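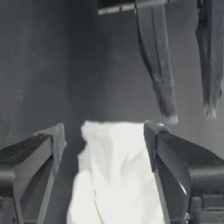

Can you really live with 7 sets of clothes and not go mad?

Most people can, according to Renu Uniyal, so long as they do the washing little and often and stop saving their best things for a day that never comes.

I went to see Renu at her flat in Trusham on a grey morning, the sort where you're glad of somebody else's kettle. She had baked a ginger cake, which she kept cutting into smaller and smaller pieces so that neither of us would feel we were having a second slice (I had four of them). She has been living with what she calls her short wardrobe for ten years now, and she runs evening talks on the subject in the room over the Chauhan bakery, where people come along expecting to be told off.

"They arrive looking guilty," she said. "They think I'm going to make them empty their handbags. I tell them to sit down and have a bun, and then we talk about what they wore last week. That's the whole of the first evening, and you would be amazed how long it takes."

She didn't start out tidy. When she left her job in the accounts office at Harnitz she had two wardrobes, a chest of drawers and a suitcase under the bed that she hadn't opened since she moved in. Her work skirts were no use to her any more and she couldn't bring herself to part with a single one of them.

"I'd paid good money for those skirts," she told me. "I used to stand there with the door open and feel quite cross with them. My sister came to stay and had nowhere to hang her coat, and she hung it on the shower rail, and it got soaked. So that was the start of it really, my sister's wet coat."

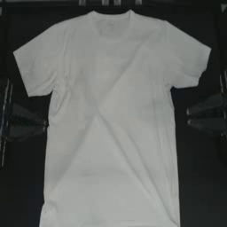 She began with whatever she wore without thinking, and that went into one drawer. Everything else went into boxes in the hall, and for the whole of March she allowed herself to fetch things back if she missed them. She fetched back a cardigan, a pair of gardening trousers and – she was a bit shy about this – a ball gown she had worn once in her twenties and still has.

"It doesn't fit and I've nowhere to wear it," she said. "I like to know it's there. If somebody comes to the talks and says they've kept their school blazer, I say good for you, put it somewhere the moths can't get at it."

I asked what happened to the rest, as I have a few boxes in my own hall and was hoping for advice. She gave the best coats to a cousin, sold some of the skirts and cut up the worn-out cottons for cleaning rags. She still irons her pillowcases but has given up on sheets altogether, and she'd like it known that she doesn't fold her socks.

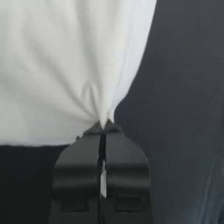

Ankit Ahuja
Features writer

We talked for a good while about money. Renu doesn't buy much, but what she does buy she thinks over for weeks, and she keeps a little notebook with prices in it going back years. Her winter boots came from Urkau and have been resoled twice. She tries things on sitting down as well as standing up, and she reads the care label before she looks at the price.

"If it says dry clean only, back it goes," she said. "I know myself. It would sit in a bag by the door until Christmas."

Her husband was harder to win over. He has kept every jumper his mother ever knitted, and Renu has never said a word about it, though she did glance at the airing cupboard while she was telling me. They have come to an arrangement – his side of the bedroom is his side, and the door of his wardrobe stays shut when there's company.

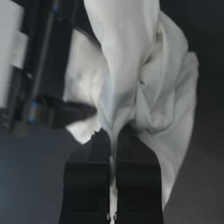 Where she'd tell you to begin

I asked her this as I was putting my coat on, and we ended up standing in the hall for another half an hour. She said to leave the sentimental things well alone at first and start with nightclothes, as hardly anybody has strong feelings about pyjamas. Do one drawer, have your dinner, and go back to it another evening if you feel like it.

"And don't go out and buy storage boxes," she called down the stairs after me. "Everybody buys the boxes first!"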